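The Rernen R2 has been my only amp since September, and I keep finding reasons to stay up late with it. It's a small tube combo, two channels, one ten-inch speaker, light enough to carry up the stairs at the Gresudano with a guitar in the other hand. I play blues mostly, with a little soul when the band lets me, and I wanted something that would break up early without making the bartender cover his ears.

It breaks up early! With a single-coil guitar the clean channel stays round until the volume passes four, and then every hard pick stroke gets some hair on it. Back off with your fingers and it cleans right up. I've owned bigger amps that never did this for me at any setting. 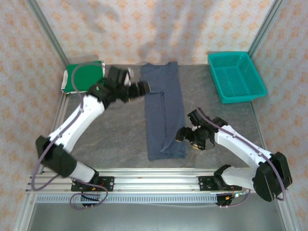 *Dark navy, folded long and narrow.*

The second channel is the one I expected to ignore. It has more gain than I'll ever need, but keep the gain knob low and the master high and you get a thick, vocal kind of sustain that's perfect for slow minor blues. I held one bent note through most of a turnaround the other night and the drummer laughed out loud. The midrange control does most of the work here. I leave it past noon, treble a bit below, bass wherever the room wants it.

Reverb is a real spring tank, and it's a drippy one. Past halfway it turns into surf music, which I happen to love, though our singer doesn't. There's no tremolo. I miss it on the soul numbers, so I run a Devadiga pedal in front, and the two get along beautifully. 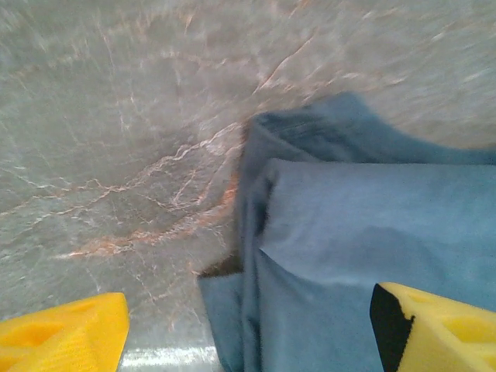
PLERARD, September

Second set of notes, written after the gigs. We played the outdoor stage here, 617 people by the gate count, and I worried that a little combo would vanish. It didn't. With a mic on the speaker it sounded huge through the mains, and on stage I could still hear myself over the organ (the organ player would tell you I could hear myself a little too well). No rattles, no hum from the long power run, and the handle held up to being dragged in and out of the van all weekend.

A few gripes. The footswitch cable is too short for any stage bigger than a rug. The pilot light is so bright that I put tape over it. And the speaker was stiff for the first couple of weeks, kind of papery on top, so if you try one brand new in a store, please give it some time before you make up your mind.

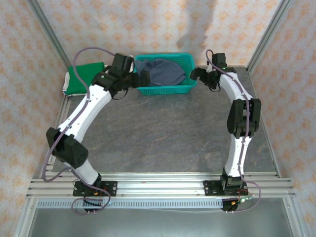 Then there's the price. I paid $800 for mine new, and another $50 for the padded cover, which should come in the box if you ask me. That's real money for an amp with one small speaker. But I sold a larger one to pay for it and I haven't missed the old one once, not even at the outdoor show.

I tried it with a humbucker guitar too, and it's darker and pushes into overdrive sooner, so you'll want the bright switch up. Slide sounds wonderful on either. Harp players, plug into the clean channel, turn the reverb down low and have fun, because our guy borrowed it for one song and kept it for three.

Sound: 5/5
Build: 4/5
Footswitch cable: 1/5

I'd buy it again tomorrow, and I'm already eyeing the extension cabinet.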